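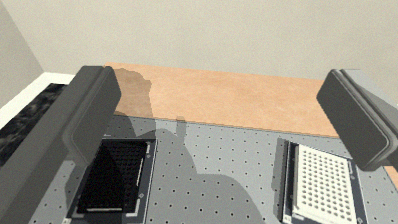
# Sobre a Tarnness

A Tarnness programa braços robóticos para laboratórios que já têm braços humanos, mas os têm ocupados com outra coisa. Começámos numa sala alugada por cima de uma oficina em Moreira, com 2 computadores e uma cafeteira que ainda hoje é o equipamento mais fiável da casa. Entretanto mudámos de piso. A cafeteira veio connosco.

O nosso trabalho é pouco cinematográfico: pegar numa placa, levá-la para outro sítio, pousá-la direita. Quem nunca o fez 900 vezes na mesma semana costuma achar que é fácil. Quem já o fez costuma telefonar-nos.

## O dia aberto

Todos os anos, em fevereiro, abrimos a porta a clientes, escolas e curiosos em geral. A demonstração é feita em simulação e projetada na parede maior da sala, o que tem duas vantagens: cabe toda a gente e ninguém encosta o casaco a nada. A célula virtual é a mesma em que os nossos programadores trabalham durante o resto do ano — uma mesa, uma base perfurada, os suportes e as placas.

A visita começa às 10h, hora a que chegam os pontuais, e recomeça às 10h20, para os outros. Shoshana Zamora, que dirige a empresa e insiste em fazer ela própria a apresentação, explica primeiro como se ensina uma posição ao braço. Depois pergunta à sala onde acham que a coisa vai falhar. As escolas acertam mais do que os engenheiros, facto que registamos sem comentários.
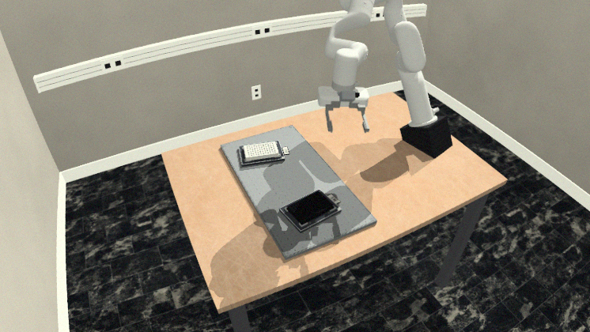
*A célula simulada, com o braço suspenso sobre a mesa e a pinça aberta.*

O último dia aberto calhou numa quarta-feira e teve 658 inscrições, repartidas por sessões curtas. A fila chegou ao café da esquina, que nos agradeceu. Da Plamell veio uma equipa inteira de controlo de qualidade, com perguntas preparadas e um bloco de notas por pessoa. Da Dustirent vieram três pessoas que queriam saber apenas uma coisa: quanto tempo demora a recuperar de um erro. É a melhor pergunta que nos fazem e passámos a incluí-la na apresentação, como se fosse nossa.
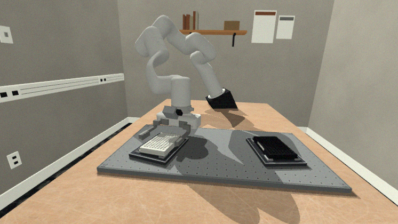 *Placa branca à esquerda, placa preta à direita, e a pinça no ar.*

## Como trabalhamos

Antes de escrever uma linha de código, passamos um dia no laboratório do cliente a ver trabalhar quem lá trabalha. Levamos bolachas. Aprendemos quase sempre que o procedimento escrito e o procedimento real se conhecem apenas de vista, e é o real que programamos.

Segue-se a simulação. Cada tarefa corre ali com a luz mudada, as placas deslocadas e a mesa vista de vários ângulos, até deixarmos de encontrar surpresas ou até o cliente perder a paciência connosco. As colisões em simulação não custam nada, e por isso temos uma coleção generosa.

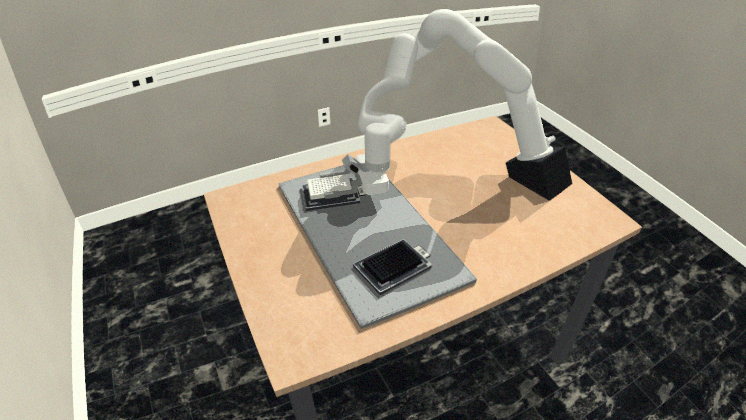 Só depois vamos ao equipamento verdadeiro, sempre com a equipa do laboratório presente e com o botão de paragem à mão de alguém que não seja o autor do programa. A regra é antiga e tem uma história que a Shoshana conta no dia aberto, se lhe pedirem com jeito.

## Quem somos

Somos uma equipa pequena: programadores, uma bióloga que nos corrige o vocabulário e um técnico de mecânica que desconfia, por princípio, de tudo o que só existe no ecrã. Não temos mesa de matraquilhos. Houve uma proposta para automatizar a que tínhamos e a discussão acabou mal.

## Visitas

Fora do dia aberto, recebemos grupos por marcação, às quartas-feiras à tarde. Escolas não pagam. Empresas também não, mas costumam trazer bolos, e não vemos razão para desencorajar a tradição. Para marcar, escreva-nos pelo formulário de contacto e diga quantas pessoas vêm e que tarefa gostariam de ver o braço tentar.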